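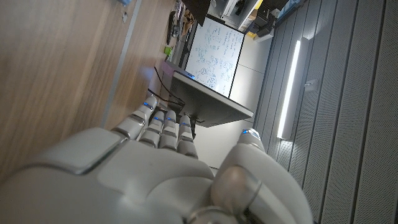

Chapter 6
The Shared Work Table

In the previous chapter we looked at rooms where each person has a desk. Now we turn to the table that belongs to a whole group. It is a simple piece of furniture, but many decisions are hidden in it: what may stay on the surface overnight, where the cables go down, who wipes the board when it is full of notes.

In this chapter you will learn how to plan such a table, how to fix things to it, and how to keep it in order. The main case is the study room of the Brillholm workshop school, where 11 people use the same place from morning until late evening. We will return to this case in Chapter 9, when we speak about noise.

6.1 What is fixed and what is free

Before you draw anything, make two lists. In the first list write the things which will be screwed or clamped to the table, for example rails, brackets and the arm of a monitor. In the second list write the things which people carry to the table and take away again. Boxes and packaging belong to the second list, although in many rooms they slowly move to the first.

A fixed thing takes more space than its own size. A monitor on an arm needs free space behind it, and its cables need enough length to follow when the arm is turned. At Brillholm the planners kept a depth of 600 mm free in front of every screen. 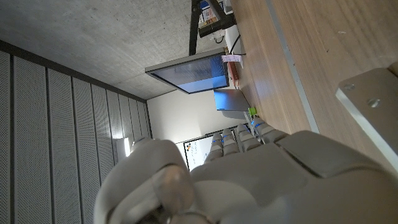

The cables should be planned at the same time as the arm. If they are left for the last day, they will hang where a person wants to put a notebook. Tie them in one bundle, and leave one loop for later changes.

6.2 The room above the table

Students often stop their drawing at the height of the table. But a hard ceiling sends the voices back, and a long table collects many voices. Panels with small holes on the walls can make the talk softer.

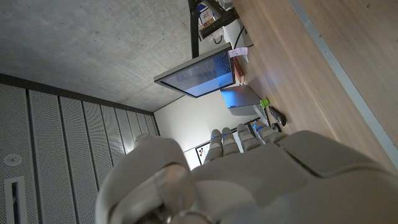 Jabari Wanyama objects that the order of this chapter is wrong, and that one should begin with the walls and the ceiling, as a table can be moved in an afternoon and a wall cannot. Keep his objection in mind when you do Exercise 6.1.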